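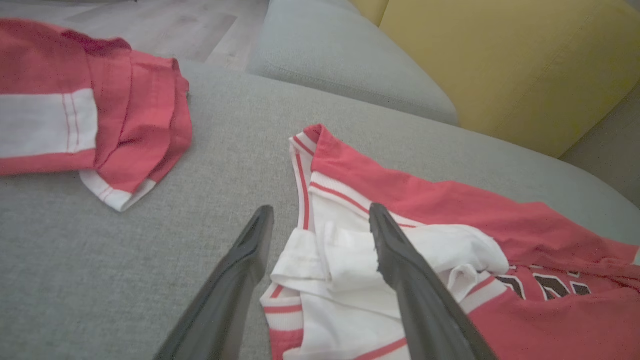 Spent most of the day teaching the arm to deal with sports kit left on a sofa. Writing up how it went, as a few people here asked what teleoperation work is like day to day. Thread.

I'm one of the operators at Skostomis. I hold a pair of handles, the arm copies what my hands do, and the whole thing gets recorded. One go at the task from start to finish is an episode. The model is trained on the episodes later, by other people.

The current task is called "clear sofa, kit". Pick up a garment, lay it flat on the seat, fold it, move it to one side, then do the next one. There's a written sheet for it, 2 pages. Saulius Adomaitis wrote the sheet and he keeps it short.

We have 218 good episodes of this task so far. The target is 3000 across all the cloth tasks, and kit is only a small part of that. Towels are a long way ahead. Towels are easy.

Basketball kit is awkward. The fabric slides over itself, so you think you've got one layer and you've got three. The armholes are worse. A finger goes through the hole and you lift the whole thing by a loop, and then it hangs in a twist.

What works for me: go for a hem or a stitched edge. It's stiffer than the rest and it gives the fingers something to close on. Press down lightly first so the cloth bunches up a little, then close. If you close while you're still coming down you mostly pinch air.

Trim in a second colour helps too. White trim on red shows up well on the wrist view, and I can tell which way an edge runs. Plain dark shirts are a misery for this and I've asked for fewer of them.

About the wrist view. It's the main thing I look at. You get the two fingers coming up from the bottom of the screen and whatever is in front of them. There's very little sense of height. After a few weeks you learn to judge it by how the cloth moves when you touch it.
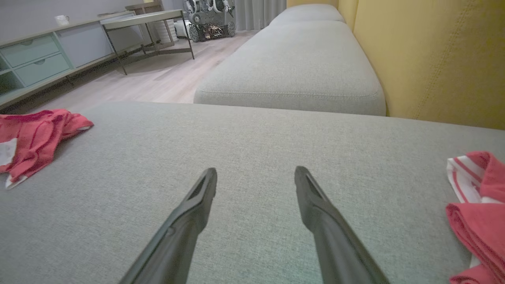 The rule on the sheet is to start each episode with the fingers open and clear of the seat, and hold still for a moment. New operators skip the hold. Then the recording begins with the arm already moving and Marloes Bakker rejects it when she checks the batch. She rejected 70 of mine in March, nearly all for that. Fair enough.

Other things that get an episode thrown out: dragging the cushion along with the garment, dropping the garment on the floor and carrying on as if you meant it, or stopping halfway to think. That last one is hard. If I stop to think, the robot learns to stop there as well.

A fumble is fine though. If I miss the hem and have another go straight away, it stays in. Freya Lockwood on the training side likes to have some of those, as the model needs to see what to do after a miss. She doesn't want them done on purpose. She says she can tell, and I believe her.

We also change the starting layout between episodes. Shirt on one side, shorts on the other, then swapped, then both in a heap. You crumple it by dropping it. If you arrange the creases by hand, you end up making the same heap over and over without noticing.

Someone asked why we don't guide the arm by hand, holding it and moving it through the job. We did at first, on the Dirier project. It's good for stiff objects, and you feel the contact properly. With cloth I found my own arms kept getting into the view, and I couldn't work both fingers gently while also pushing the arm about.

With the handles I'm standing off to one side and out of the picture. The price is that I feel nothing. No weight, no tug when a sleeve is trapped under something. I have to spot it on the screen, and I'm often late.

Tiredness is the other thing. My wrists go before my concentration does. We swap after each set, and Kęstutis Hunt has taken over the later ones this week. His folds are neater than mine. Mine are quicker. Marloes wants both.

Results so far, for those who asked: the version trained on the earlier batch can pick up the shorts and move them over. It can't fold the shirt. It gets the first side across and then pats at it. I recognise the patting, it's what I do when I'm not sure the fabric is lying flat. I'm trying to stop.

Neelam Kaushik asked if the same episodes would be any use to the people at Akpalu with their different gripper. I don't know. Their fingers are wider at the tip and I'd guess the pressing trick wouldn't carry over. I'll ask Saulius and reply under this post.

Next up is the same task with socks added. I've seen the draft of the sheet and it says "pair if possible".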